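Notebook, October – Pembridge visit, simulation demo

Went over with Ivan Semeniuk and Krisztina Nyitrai. Got there at 10:15 and sat in the lobby until nearly 11. Writing this up the same evening so I don't start remembering it as better or worse than it was. Krisztina has her own notes and disagrees with me on a couple of points, marked below where I remember them.

What we were told we'd see: the Fernarach two-arm setup clearing and sorting household objects, same policy in simulation and on the bench. What we got was simulation only. Aiguo Xiong was upfront about that within the first five minutes, which I appreciated, but it was not in the invitation and Ivan had driven two hours.

Format

One big screen, one operator (Matvii Moroz), Bernadette Montoya doing the talking. Maybe a dozen visitors, mostly from warehouse companies as far as I could tell from the questions. They ran episodes one after another and flipped between the robot's head view and a gripper view. I asked to stay on one view for a full episode and they did that twice. Please do this at our own open day – switching views every few seconds looks busy and you can't follow anything.

The head view is the one I took most notes from. Long wood-grain table, grey stone box toward the back with the objects up on top of it, both arms out in front. The green bottle stands close to the middle with stuff to its left and a white bowl and a kettlebell sort of thing over to the right. 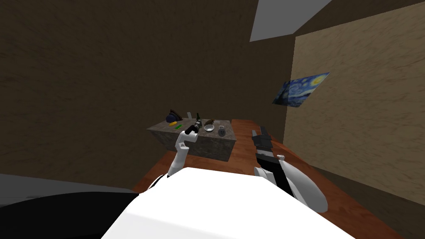
Bernadette's pitch was that raising the objects onto a platform makes the task harder. I'm not convinced. It changes the reach, sure. It also gives every object a clean, flat, known surface to sit on with plenty of air around it, and the arms come in over the front with nothing in the way. I'd call a cupboard shelf hard. I asked if they had run anything with a shelf above the objects and the answer was "on the roadmap." Wrote that down with the time next to it, 11:40.

Second thing. The robot's own body takes up a lot of the head view, the whole bottom of it. Anything close in to the torso would be hidden from up there. When I asked how it handles objects in that zone Matvii said the gripper views cover it. Fine, but then the gripper views had better be good, so I asked to see more of those.

The numbers

They put up a slide: 2000 training scenes, 400 held out for testing. Questions I asked, and what I got back:

How different are the held-out scenes from the training ones? "Different object placements and different textures." So same room shape, same table, same kinds of objects. Krisztina thinks that's fair for a first result. I think it's a test of whether the thing can cope with new wallpaper.

What counts as a success? Object off the box and held for a set time. Nobody had the time to hand. Aiguo promised to send it.

What happens on a drop? The episode ends and the scene resets. No recovery attempts at all. For me this is the main finding of the day. On our bench the arm spends a good part of its life dealing with whatever it knocked over a minute earlier, and a policy that never sees its own mess is going to have a bad time the first afternoon it meets a real table.

How many bench trials so far? 19. Aiguo gave the number without any dressing up and said it was too few to draw anything from. Agreed. It was the best answer of the visit.

One of the warehouse people asked what it would cost per station and Bernadette moved on to the next slide. Ivan laughed out loud, I'm afraid.

Textures

They randomize the surfaces pretty hard. Rough plaster-type walls, stone, wood grain, and Van Gogh turning up here and there. The idea is that the policy stops caring what things look like. I have no quarrel with the idea, we do a smaller version of it ourselves in the Anine project. My complaint is that all the effort goes into color and pattern. I asked about friction, object weight and gripper compliance. Friction is varied "a little." Weight isn't. So the kettlebell could weigh the same as the bread-roll thing on every single run for all the policy knows, and it would never find out otherwise. Matvii looked unhappy about this and I suspect he has raised it before.

Then we got the gripper view. Up close it's much harder to tell what you're looking at. You get the two fingers standing wide open, a bit of starry blue pattern by the left one, and past that big slabs of brown and grey with a beige wedge in between. Ivan asked which edge was table and which was wall and it took the room a while to settle on an answer. If the policy is leaning on this view for everything the head can't see, I'd want to know how it does with the head view switched off. They have not tried it. Matvii said he'd run it if we sent the request in writing, so I will.

To be fair to them: the motion looked smooth, no jitter at the wrist that I could see, and when an episode failed they left it on screen. Plenty of groups would have cut away. They also let Krisztina pick the next scene by number. She picked 900 and it loaded straight off, no fumbling for a better one.
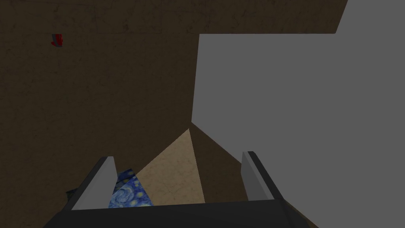
To do

Email Aiguo for the hold time used in the success measure, and the raw list of the 19 bench trials with failures included.

Write to Matvii about the run with no head view. Copy Krisztina.

Ask Khoo if we can borrow the shelf unit again. If Pembridge won't test under a shelf we can at least find out how our own arm does.

Check our Anine settings for object weight before I complain about anyone else's. I have a bad feeling it's fixed there too.

Ivan to claim mileage.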